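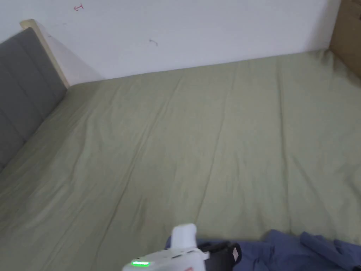 What is the difference between a fitted sheet and a flat sheet?
A fitted sheet has elastic sewn into its corners or all the way around, so it grips the mattress. A flat sheet is a plain hemmed rectangle that lies on top of it and gets tucked in.

Fitted sheet

A fitted sheet (some people say bottom sheet, and my grandmother said "the stretchy one") is the piece of bedding that goes right over the mattress. I've been writing the bedding entries for the Sandstead household pages since June, and this is the one I get the most mail about, so I've let it run a bit longer than the pillowcase one!

Fabric

Cotton is the usual choice. Percale is a plain weave, matte and crisp, and it wrinkles if you so much as look at it. Sateen has more floats in the weave, so it's smoother with a little shine. Jersey is knitted like a T-shirt and hides creases best, though I find it bags out in the middle. Thread count gets a lot of attention on the package. I sleep on 300 and I'm perfectly happy (the fiber matters more to me than the number).

Pocket depth

The pocket is the part that goes down the side of the mattress. My own mattress is deep, so I buy 15-inch pockets, and I measure with any topper in place. A pocket that's too shallow pops off at the corner, usually at night. One that's too deep leaves slack, and the slack travels up onto the top as long ripples.

Wrinkles and fold lines

There are two kinds and they get mixed up all the time. Fold lines come from storage and tend to be long and straight. Wrinkles come from the dryer, or from sleeping. On a sage green bed like this one both kinds show up as soft shading, especially where they run on a slant across the mattress. Sumaiya Pramanik, who edits these pages with me, irons hers. I take mine out of the dryer a touch damp and pull the corners on diagonally, head left, foot right, then the other two. Works for me!

Beds against a wall

With a padded headboard on one side and a wall on another, you have to work in the tight corner first. Pull the bed out a hand's width if you can. Channel-tufted headboards collect lint in the seams, so I run the brush attachment down them while I'm back there.

See also: Flat sheet, Mattress pad, Headboard, Duvet cover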